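Teaching by hand: small tips for a good session

If you're new to the handheld gripper, welcome! It feels clumsy for an hour or so and then your wrist starts to understand it. Nisreen Qudah taught me on the Stevholm bench, and most of what follows is hers – I've only added the grumbling.

Begin with the screen. Glance at it before you start, and again when you stop, so you don't lose a whole morning to a recording that never began (ask me how I know).

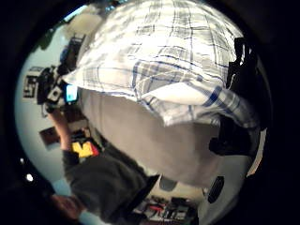
Go slower than you would at home, but don't creep. With cloth I like to pinch close to a fold, lift, wait a breath, and only then move across. If you fumble, finish the fold anyway and mark it afterward.

Keep your sleeves pushed up and your straps snug, and rest after 90 minutes, even if you're enjoying yourself! 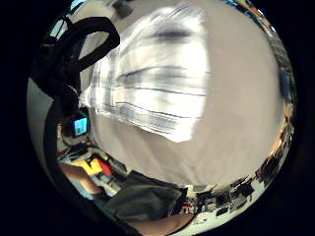 For a simple towel fold we aim for 200 good tries, shared between 2 people, because everybody's hands have their own habits and the robot ought to meet more than one pair.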